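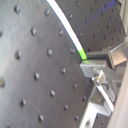 3. Workspace, Tasks and Data Recording

3.1 Course setting

The work reported in this section was carried out within the second-year laboratory course in automation at Valberg, in which students plan, record and evaluate a complete manipulation task during one term. The course was first offered as an elective. It has since become a required part of the program, and the project teams now share one robot station under a booking schedule managed by the teaching staff.

Each team is given access to the station, a set of light metal fixtures, and the recording software Rirby, which was written by an earlier group of students and is maintained by Lewis Rutherford. Teams are free to choose the order in which they work through the tasks. They are not free to change the station itself, and any change to the mounting of the arm or the camera must be approved by the instructor responsible for the course.

3.2 Work surface and fixtures

All tasks take place on a metal surface with a regular grid of holes. The grid serves two purposes in the course. It gives students a fixed set of positions in which a part can be placed again after a trial, and it allows a placement to be written down as a row and a column, so that a second team can repeat it without further instruction. In the first term of the course, fixtures were held down with adhesive putty, and the teams reported that their starting positions shifted during a session. Fixtures are now fastened with screws whenever the task permits.

The surface is demanding for methods that depend on images. Its holes look alike from one position to the next, and the reflected light changes with the angle of view. Several teams found that a feature matching method which had worked well on a printed test sheet produced false matches on the metal surface, usually displaced by one hole. This effect was discussed in class and was kept as part of the assignment. Students were asked to describe it in their reports and to state how their own method dealt with it.

3.3 Viewpoint

The camera is mounted at the wrist and moves with the gripper. A fixed overhead camera was considered during the planning of the course and was set aside for two reasons: the arm would have blocked its view during the final part of an approach, and students would have been able to solve the early tasks without giving thought to the motion of the arm.
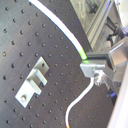 A consequence of this choice is that parts of the gripper and its cabling remain in view during a recording. Teams handled this in different ways. One group applied a fixed mask to the right side of every image before training. Another group left the images unchanged, arguing that the position of the fingers relative to the fixture was useful information. The instructors did not recommend either approach. Both groups were asked to train once with the mask and once without it, and to report the results together.

Cables require particular care. A cable that lies differently from one session to the next changes the appearance of the images even when the fixture and the arm have returned to the same position. For this reason, the session sheet contains a line in which students confirm that the cable routing has been checked before the first trial. Rania Chraibi introduced this line after two teams had been unable to reproduce their own results from the previous week.

3.4 Tasks

The first task, named Ukel in the course material, is an approach task. The arm starts from one of several stored poses and is brought to a position beside a fixture without touching it. The second task, named Ma, adds contact: the fingers must close on a raised part of the fixture and open again without moving it. Students guide the arm by hand for the demonstrations and then run their trained policy from the same stored poses.

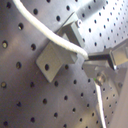
Figure 3. Wrist camera view of a bracket on the perforated work surface, with the gripper at right.

A trial in Ukel is counted as successful if the arm comes to rest within the marked tolerance and no contact is recorded. A trial in Ma is counted as successful if the fixture remains in place after release. The judgment is made by a member of another team, who has not taken part in preparing the policy and who signs the session sheet. Trials that are stopped with the emergency button are recorded as failures, whatever the cause.

3.5 Recorded material

The recordings used in this paper comprise 2652 episodes. Of these, 2103 belong to Ukel. The smaller share for Ma reflects the later start of that task, which was opened to the teams only in December. A further 737 recordings were excluded before analysis and are not part of the total given above. Most of the excluded material had incomplete session sheets or a missing time stamp, and the remainder came from training sessions in which students were still learning to operate the software.

Episodes were divided by session and not at random. Under a random division, images recorded moments apart would have appeared in both the training and the test portions, and the measured success of a policy would have been too high. The teams were informed of the division only after handing in their trained policies. The results for both tasks are given in Section 4.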